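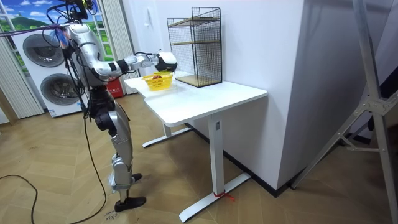 A humanoid robot reaches over a yellow basket at a height-adjustable desk, with a wire-mesh shelf to the right.

Budgets for humanoid robots usually go wrong in the small lines, according to Meenakshi Bhardwaj, who plans equipment spending at Gasmont.

"The robot is one quotation from one supplier," she said. "Hands, cables, spare joints, desks and shelving come from everywhere else, and they arrive on different invoices."

Gasmont set aside 28 per cent of its first-year equipment budget for items other than the robot itself. By July the money had been spent. Bhardwaj now recommends a separate line for hands, which she treats as wearing parts.

"We hold 2 spare hands per robot. Purchasing asked why. I sent them the repair times."

Furniture is bought to a written specification. Desks must change height under load and have rounded corners, and shelving has to be open at the front. Baskets are ordered in batches of 100 from Ertürk, a household goods wholesaler, at a price Bhardwaj described as "not worth a meeting".

Floor space took longer to settle. The first plan allowed for the robot and the desk but left out cable runs and stands. The revised plan adds a strip 80 centimetres wide along one side, which must be kept clear for staff.

Asked whether leasing would be cheaper, Bhardwaj said she had compared offers from Relline and Pestia and found neither included fitting a replacement hand.

"Read the service schedule before the monthly price," she said. "If a part is missing from it, you are paying for that part."

Gasmont will review the figures before ordering a second robot.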